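Notes from a call with Marama Trevaskis, Korletey project, typed up fast so excuse gaps.

She starts with the failures. "Everyone asks about the folding. Wrong question. Ask where the fingers go first." The method: learn the edge grasp on its own, from wrist video only, then bolt the rest on after. 414 demos total, 200 kept back for testing.
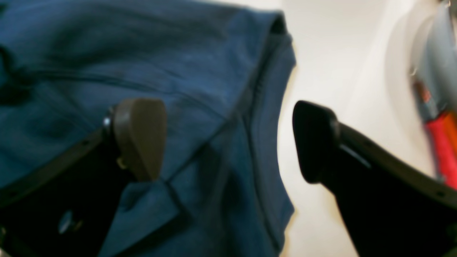

*Blue cloth, folded edge between the fingers.*

Why edges? "Flat cloth gives you nothing to grab. A doubled edge does." So the policy hunts for an edge, commits, closes. Old version re-planned every step and dithered - sometimes for a minute. Now it gets 2 tries, then backs off and looks again.
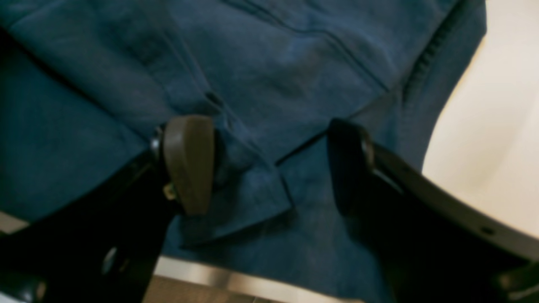
**Seams and flaps**

Harder, she says. A seam looks like an edge to the network, and at first it went for seams constantly. Fix was dull: more labels, done by hand, 778 of them. "I did most of those in December. I see stitching in my sleep."

What about the frames where the arm is swinging and everything smears? They stay in. Trained without them, the thing got lost between grasps.
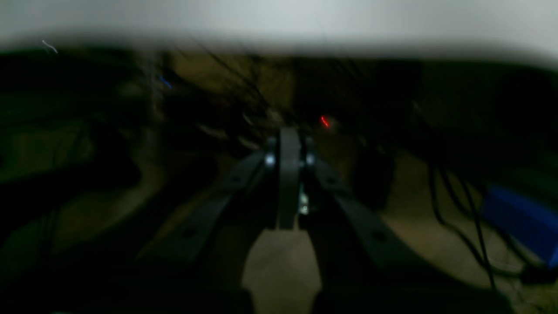
Corey Pomare disagrees, and told me later that the blurred frames teach the network very little and he would drop teh lot tomorrow. Trevaskis has heard it. "Fine, run it and show me."

They haven't run it yet. Next up is corners, which she calls the real test - small target, thin cloth, and the fingers have to come in low over the table.
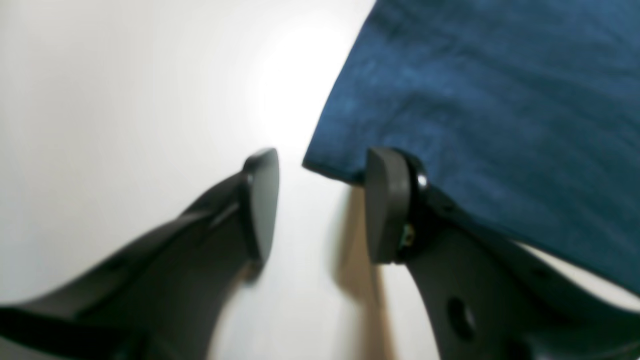 Come in too high and you close on air, too low and you scrape. She wants a force reading for that, Korletey has no budget for one untill the next round. For now its vision only.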